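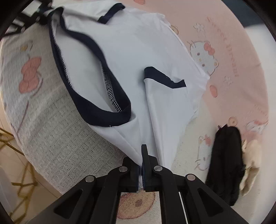
White knit garment with navy trim on a round table, white stitching showing at the band.

August
By the press desk, Kollen

Kollen opens folding room for second-hand children's and adult knitwear in Achterberg

Kollen, the clothing reuse shop in Achterberg, opens this month a separate room where donated knitwear is checked, folded and made ready for the rail. Until now this work was done behind the counter, between the customers, and many good shirts stayed too long in the bags.

In the past year the shop received 2,889 pieces of clothing. Of these, 641 were white shirts and tops with a coloured trim, a group which asks for more attention than it seems. A dark band at the neck or at the cuff is often sewn on as a separate strip, and the stitching on the inner side must be looked at before the piece can be sold. Small thread ends are cut. Open seams go to the mending basket.

The folding itself follows a method of seven steps, written together with the sewing workshop Tutesine. The shirt is first laid flat on a round table, with a cloth or a mat under it, so that the light fabric does not catch on the table. Then the neckline is opened and pulled gently into its own shape — never by the sleeve, as a thin knit can stretch there. The sleeves are laid in after that, and the body is folded last.

"A shirt that is folded with the neck in good form will be picked up by the customer," the shop writes in its guide. "A shirt that is folded in a hurry will be opened again by everybody, and must be folded again in the evening."

The guide also gives advice for people who want to do the same at home. Smooth the creases with the flat hand and start from the middle. Look at the trim on both sides. Leave the shirt for a short time before you put it on the pile, so that you can see if it lies well.
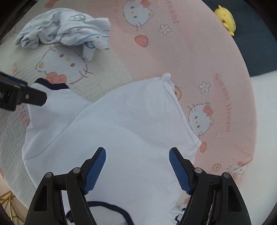
Visits and donations

The folding room can be visited in the afternoon, from two o'clock until five. Visitors may bring up to 30 pieces at one time. We ask kindly that all clothing is washed and dry, and that buttons are closed. Socks and underwear cannot be accepted.

The printed guide is free at the counter, and also at the Dukum reading café, where a second collection box is placed for the rest of the season. Everything that cannot be sold goes to Tutesine, where the fabric is cut for patches and cleaning cloths.

Questions from the press can be left at the counter of Kollen during opening hours.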